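Panel Wiring for Beginners, Handout 4
Sorting and checking control components before you build anything

Right, so last time we got as far as reading the circuit drawing and most of you were itching to get the screwdrivers out. Sorry! One more session on parts first. I know sorting bits into trays sounds like what you give a work experience student to keep them quiet, but I've lost more evenings to a wrong part in the right hole than to any actual wiring mistake, and I'd like you to skip that stage of life if you can.

What you need on the bench

Two trays, different colours. A soft surface underneath (felt is lovely, an old towel is fine at home) so that buttons and lamps don't get scratched lenses before they've even gone in the panel. Your parts list. A meter. A pencil, because you will change your mind.

If you're working from the college stores, the Grusik kit comes in a bag with everything jumbled together, and the stock number on the label should read 3,616. If it says 1,571 you've picked up the older kit, which has no emergency stop in it, so take it back and swap it before you open the bag. They're very nice about swaps and much less nice about opened bags.

The families

Nearly everything you'll handle in this module falls into one of these.

Pushbuttons. You press, something happens, you let go, it springs back (unless it's a latching one, in which case it stays put until you press again). The cap is the bit your finger touches. The contact block is the bit that does the work, and on many types the two come apart, so do check you've got both halves.

Indicator lamps. These look so much like pushbuttons that people try to press them. I still do it. Give the cap a gentle push with your thumb and if there's no travel at all, go and look at the part number before you decide that it's a stuck button.

Selector switches. A knob or a lever that turns and stays where you leave it. Two positions or three, and the three-position ones can be spring return on one side or both, so turn it all the way each way and see what it does.

Emergency stops. Red on yellow, big enough to hit with the flat of your hand. More on these in a minute.

Control stations. A small enclosure with one or more of the above already fitted. Treat it as a single part for sorting purposes, then as several parts when you come to test it.

How I lay things out

One tray is for parts I've identified and the other is for parts I haven't, and I stick to the same colours every time so that I can leave the job for a cup of tea and know where I was. Which colour is which is up to you. Write it at the top of your sheet, though! If your partner thinks blue means finished and you think it means waiting, you'll go round in circles until lunch.

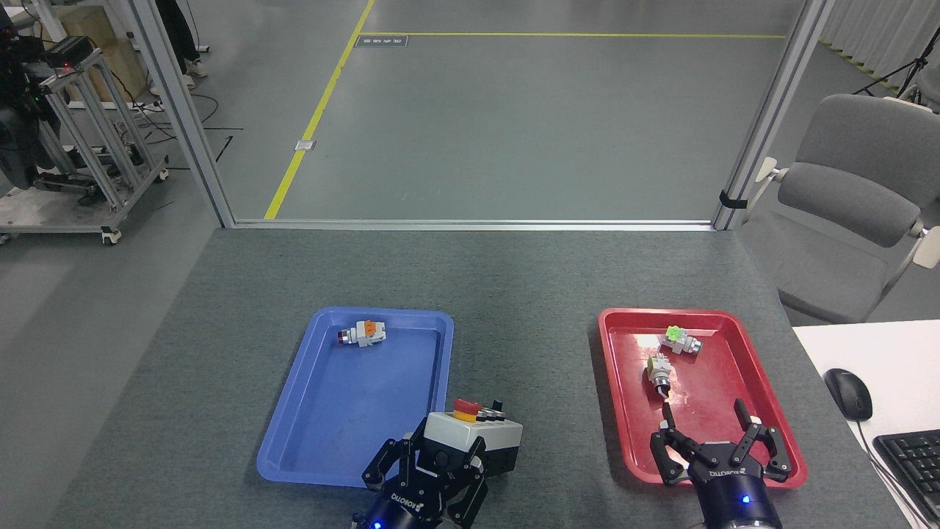
Don't pile things up, either. A tray looks roomy at the start of a job and then you begin dropping parts on top of each other, leads get hooked round bodies, and when you lift one out two more come along for the ride. If you run out of floor in the tray, stop and deal with what's in it.

Pick parts up by the body. With a control station that means a good hold on the sides of the housing, keeping off the buttons and switches on top. Anything with a lead on it gets lifted by the body too, never by the lead, however handy that lead may look. I had a whole batch at the Quinlan workshop where the joints had gone just inside the sleeve from being dangled about, and you couldn't see a thing wrong from outside. Two of us spent most of a June afternoon hunting for it.

A word about colour

Cap colours are a convention, and a useful one, but please don't identify a part from its cap. Caps get swapped. A green top usually ends up on a start button and red is for stop, and beyond that you need the drawing. Yellow, orange, amber, whatever your supplier likes to call it, depends on what the designer wanted it to mean, and I've seen the same shade called three different things in one catalogue. Write down the colour you see and then write down the part number next to it. If the two disagree, believe the part number and ask me.

White bodies and grey bodies tell you even less. Often it's only the range the part came from.

Emergency stops, as promised

Most of the ones you'll meet push in and latch, and then need a twist or a pull to release. The contacts you care about are normally closed, so your meter should beep with the button out and go quiet with the button in. People expect it the other way round. The thinking is that if a wire falls off, the circuit opens and the machine stops, exactly as if somebody had hit the button.

Test it like this. Everything disconnected, no supply anywhere near it. Meter on continuity, touch the probes together first so you know the meter's alive. Probes on the terminals, button out, listen. Press it, listen. Release it, listen. Do that 10 times and not once, as a sticky contact may behave beautifully on the first go. If there are two channels, do the whole lot again on the second.

Haris Kos does the assessments for this unit and he will ask you to explain the beep. He doesn't mind if you're slow. He does mind if you say "it just does that".

Filling in the sheet

One row per part. Description in your own words, part number copied off the body (copied, please, no guessing from memory), result of the test, your initials. If a part fails, put a line through the row, don't rub it out. Failed parts go in the envelope on the Beretberg shelf, and I do look in it, so a scribbled note saying what went wrong would be a kindness.

For next time

Read the section on contact block numbering, and have a go at finding an emergency stop somewhere in your daily travels. Escalators are good. Look, don't press! Note what it's mounted on and whether you could reach it in a hurry.

Bring your completed sheets. If you were away for the Fakville visit, come and see me at the start and I'll find you a partner.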